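Cuaderno de taller - marroquinería, banco 2
12 oct 2020

Sigo con la correa de cuero. Objetivo del día: cerrar la duda sobre el acabado de cantos y dejar anotada la secuencia para la serie de Mumeck.

Material: crupón de curtición vegetal, proveedor Drindwood, partida 582. Flor limpia, algo seca al tacto por el lado del lomo. Se corta siempre en paralelo a la espina. Las tiras sacadas de la falda en mayo se alargaron en la prueba de carga y no las vuelvo a usar para correas, solo para pasadores y muestras.

Corte y rebaje
Cuchilla de tiras con hoja nueva. La hoja anterior dejaba rebaba en la carne y eso se paga después en el canto. Rebaje solo en la zona de doblez, 8 mm antes de la línea y 8 mm después. Si se rebaja más, el doblez queda fino y marca arruga en la flor.

Cantos
Secuencia probada:
matacantos del n.º 1 por flor y por carne
lija de 500 en seco, en un solo sentido
humedecer con esponja, esperar a que el agua deje de brillar
goma de tragacanto, capa fina
bruñidor de madera, a mano
repetir goma y bruñido hasta 3 pasadas

Con la segunda pasada ya cierra la fibra. La tercera mejora el brillo pero no la dureza. En la probeta con cera de abejas encima el canto oscurece un tono; aceptable en color natural, dudoso en los tintados.

Pasador
Tira estrecha del mismo color, unida a tope con dos puntadas y hilo encerado. Holgura: la correa tiene que entrar con algo de resistencia y quedarse donde se deja. El primero salió demasiado justo y rayó la flor al pasar. Segundo pasador cortado 3 mm más largo, correcto. Conviene bruñir el canto interior antes de coser, después no hay forma de llegar.
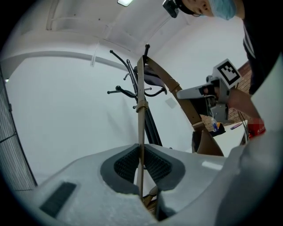
Por el lado de Lullance llegó la objeción de siempre: el tragacanto no aguanta el sudor y en verano el canto se abre, habría que ir directamente a pintura de cantos. Lo anoto. No lo comparto del todo para curtición vegetal. La pintura se cuartea en el doblez si la capa es gruesa, y una correa que se dobla a diario es el peor caso. Queda pendiente un ensayo comparativo, misma tira partida en dos, una mitad con goma y cera y la otra con pintura en dos capas finas, 500 ciclos de doblado cada una.

Doblez
Humedecer por la carne, nunca por la flor. Doblar sobre varilla, sin pinza metálica directa, que deja huella. Dejar secar al aire; con calor la flor se endurece y salta. Radio mínimo sin grieta en este espesor: 8 mm. Por debajo de eso aparece craquelado fino, visible con lupa antes que a ojo.

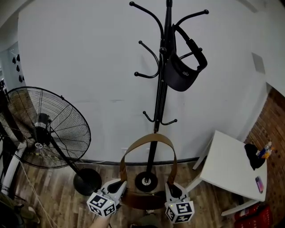 Correa marrón curvada en U invertida.

Costura
Punto de guarnicionero, hilo de poliéster encerado, paso de 3 mm. Tensar igual con las dos agujas - en la muestra de Org se nota que la izquierda iba más floja y el punto queda inclinado. Remate con dos puntadas atrás y corte a ras por la carne.

Engrasado
Aceite de pata de buey, una mano muy ligera con paño de algodón. La segunda mano mancha por saturación en las zonas rebajadas. Esperar al día siguiente antes de valorar el color.

Pendiente
afilar matacantos
pedir tragacanto, queda medio bote
etiquetar las probetas de canto
preguntar a Drindwood si repiten partida o cambia el espesor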